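Trirari Cell Support – Ticket thread
Subject: Gripper lets go of thin boards partway through closing
Machine: Swati cell, arm with electric gripper
Opened by: Zubaida Bugti
Handled by: Balakrishnan Marar
Status: Resolved, follow-up open

Zubaida Bugti wrote:

Hello Balakrishnan, and thank you again for all your patience with us over the conveyor business last month. I'm afraid I have another one for you. Since we changed the fingers over in December, the gripper has been fussy with thin wooden parts. It comes down nicely, starts to close, and then opens again before it has a proper hold. The controller reports "grip lost" and the program sits there waiting for someone to clear it. Small blocks are fine, every time. Thicker boards are fine too. It's only the thin ones, and of those the two-plank pieces are the worst.

What I've tried so far: power cycled the gripper, reseated the connector at the wrist, and ran the homing routine twice. I also wiped the fingertips with alcohol, which made me feel useful but changed nothing. The force setting is 25, same as it was before the finger change. I haven't touched the payload numbers because I'm a bit scared of them.

Balakrishnan Marar replied:

Hi Zubaida, lovely to hear from you, and please don't be scared of the payload numbers, they're friendlier than they look! You've done all the right first steps, so we can skip straight ahead.

My first thought is the finger offset. When the fingers are swapped, the gripper has to be told again where fully closed is. If it still has the old value, it thinks it has reached the end of its travel while there is still a thin part between the tips, and it calls that a lost grip. A thick part stops the fingers well before that point, so you'd never notice. The blocks would pass for the same reason.

Could you do the following for me, with the arm in manual mode and the speed turned right down:

Open the gripper page and write down the closed position value before changing anything.
Bring the gripper down over one of the two-plank boards and stop just above it.
Send me a picture of how the fingers line up with the top of the board.
Back the arm away, make sure all hands are clear, close the gripper on nothing and read me the live position.

Zubaida Bugti wrote:

Done, and that was easier than I expected. The stored closed value is 500. With the fingers fully closed on nothing, the live reading settles at 600. I closed it several more times because I didn't believe myself, and it came back to 600 each time. Picture attached.
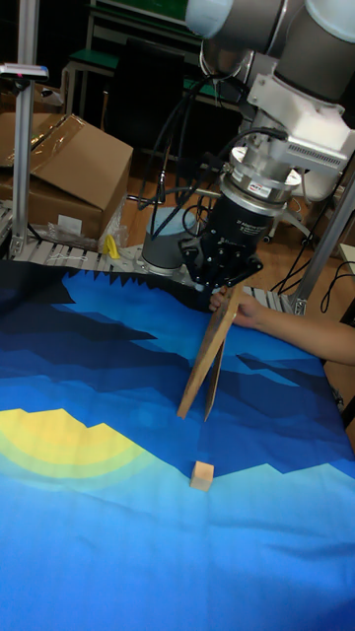

Gripper stopped above the joined end of the board, arm in manual mode.

I had the board standing with its two feet spread on the cloth, the way the program expects to find it. Let me know if you'd like another angle.

Balakrishnan Marar replied:

That's a great help, thank you. The position over the joined end is what I wanted to see, and I'm happy to leave your taught points alone for now. The numbers tell the story anyway. On this gripper the count goes up as the fingers close, so it has been giving up at 500 when it still had a fair way to go.

Please go to finger setup, choose "learn closed position", and let it run with nothing between the fingers. It should save 600 by itself. Then restart the gripper service (only the service, you can leave the arm powered) and try the thin board again, hands well back this time – leave the force at 25 for the first few picks.

Zubaida Bugti wrote:

It saved 600 just as you said. I ran the thin boards all through the afternoon and had no "grip lost" messages at all. The two-plank ones lift cleanly now. I'm so pleased! I've taped a note inside the Brundo cabinet door so whoever changes the fingers next will run the learn step.

One small question while I have you. The maintenance counter shows 3,000 cycles and has turned amber. Is that connected?

Balakrishnan Marar replied:

Not connected, just good timing. Amber is the reminder to check the finger bolts and put a little grease on the linkages. Use the torque from the card that came with the new fingers, and reset the counter from the same page when you've finished. I'll mark the grip fault as resolved and keep the ticket open until you've had a chance to do the bolts.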